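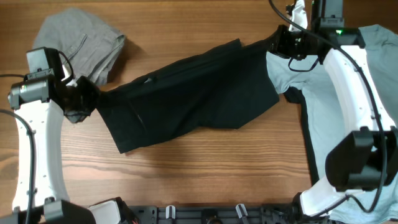
Tema 4. El tinte negro en los tejidos: química, solidez y cuidado

Apuntes de la asignatura Materiales Textiles II. Completan lo visto en clase y sustituyen a las páginas del manual sobre colorantes oscuros, que han quedado anticuadas.

4.1. Por qué el negro es un color difícil

Un tejido se ve negro cuando absorbe casi toda la luz visible que recibe. Para conseguirlo hace falta mucha más materia colorante que para un azul claro o un amarillo. En un tono pálido basta con una fracción del uno por ciento de colorante respecto al peso de la fibra; en un negro intenso se trabaja con porcentajes varias veces superiores, y parte de ese colorante no llega a fijarse. El sobrante queda en la superficie y es el que mancha la piel, la ropa interior clara o el agua del primer lavado.

Además, muy pocos negros proceden de una sola molécula. Lo habitual es una mezcla: un azul marino muy oscuro corregido con naranja y rojo. Si uno de los componentes resiste peor la luz o el lavado, la prenda no se aclara de manera uniforme, sino que vira. De ahí los negros que con el tiempo se ven verdosos, rojizos o pardos.

4.2. Breve recorrido histórico

Antes de los colorantes sintéticos, el negro se obtenía sobre todo de tres maneras. La primera era combinar taninos (agallas de roble, zumaque, corteza de aliso) con sales de hierro. Daba un negro aceptable, pero el hierro degrada la fibra con los años, y por eso en muchas colecciones de museo las partes negras de un bordado están perdidas mientras que las demás siguen enteras. La segunda era superponer baños: un fondo de índigo o de hierba pastel y encima rubia y gualda. Era cara y lenta. La tercera, extendida en Europa desde el siglo XVI, fue el palo de Campeche, que con mordiente de hierro o de cromo producía un negro profundo sobre lana y seda.

En la segunda mitad del siglo XIX aparecieron el negro de anilina y, poco después, los colorantes al azufre. El negro de anilina se forma por oxidación dentro de la propia fibra de algodón y es muy sólido, aunque el proceso puede debilitar el tejido si no se controla la acidez.

4.3. Familias de colorantes negros en uso

Colorantes al azufre. Baratos, para algodón y otras fibras celulósicas. Buena solidez al lavado, mala al cloro. Se aplican en forma reducida y soluble y después se oxidan para que queden insolubles dentro de la fibra. Almacenadas mucho tiempo en un lugar húmedo, las prendas teñidas con ciertos negros al azufre pueden generar acidez y perder resistencia.

Colorantes reactivos. También para celulosa. Forman un enlace covalente con la fibra. La solidez al lavado es buena siempre que se elimine bien el colorante hidrolizado, es decir, el que ha reaccionado con el agua en lugar de hacerlo con el algodón. Un jabonado insuficiente es la causa más frecuente de reclamación.

Colorantes ácidos y premetalizados. Para lana, seda y poliamida. Los premetalizados resisten mejor la luz.

Colorantes dispersos. Para poliéster. Se aplican a alta temperatura, en torno a los 130 °C y bajo presión, o con transportador. Pueden migrar a la superficie si el termofijado posterior es excesivo.

Pigmentación en masa. El negro de humo se añade al polímero antes de hilar. No es un teñido en sentido estricto. Es la opción más sólida de todas, y obliga a decidir el color antes de fabricar el hilo.

4.4. Ensayos de solidez

La solidez es la resistencia del color frente a un agente determinado. No existe una solidez general: una misma tela puede comportarse muy bien ante la luz y muy mal ante el frote. En prácticas haremos dos ensayos.

Frote. Se frota la muestra con un tejido testigo de algodón blanco, primero en seco y luego en húmedo, y se compara la mancha con la escala de grises, que va de 1 (peor) a 5 (mejor). En los negros el frote húmedo suele ser el punto débil.

Lavado. La probeta se cose a un tejido multifibra y se lava a 60 °C. Se anotan dos valores: la degradación del color original y la descarga sobre cada una de las fibras testigo. Conviene leer siempre los dos, pues una muestra puede descargar bastante sin que se note que ha perdido color.

Las muestras de este curso proceden de los lotes Prolldale y Romthorpe, ambos de punto de algodón. El lote Prolldale se tiñó con colorante reactivo y el Romthorpe con colorante al azufre. Anotad el lote en la cabecera de cada ficha — sin ese dato el resultado no se puede interpretar.

4.5. Cuidado doméstico

Lavar del revés reduce la abrasión de la cara vista. Buena parte de lo que se percibe como pérdida de color es en realidad fibrilación: las fibrillas que se levantan en la superficie dispersan la luz y la prenda parece gris aunque conserve casi todo el colorante. Las celulasas de algunos detergentes recortan esas fibrillas y devuelven parte del aspecto inicial.

El vinagre y la sal no fijan los colorantes modernos. La sal interviene en el baño de tintura, donde favorece que el colorante pase a la fibra, pero añadida a un lavado posterior no crea ningún enlace. Los blanqueantes ópticos no destruyen el colorante, aunque sobre un negro ya gastado pueden dar un reflejo azulado. Secar a la sombra sí tiene efecto medible, sobre todo en reactivos.

4.6. Cuestiones para trabajar

Las respuestas se entregan a Hanan Akl al comienzo de la sesión de laboratorio. Las dudas sobre la escala de grises se consultan con Precious Buthelezi en horario de tutoría.

Explicad por qué un negro de mezcla puede virar a rojizo, e indicad qué componente habría perdido antes.

Proponed una familia de colorantes para un bañador de poliamida y otra para un toldo de uso exterior.

Comparad los valores de frote seco y húmedo de los dos lotes y relacionadlos con el modo en que cada colorante queda retenido en la fibra.

Lectura para el tema 5: mordientes metálicos y aguas residuales de tintorería.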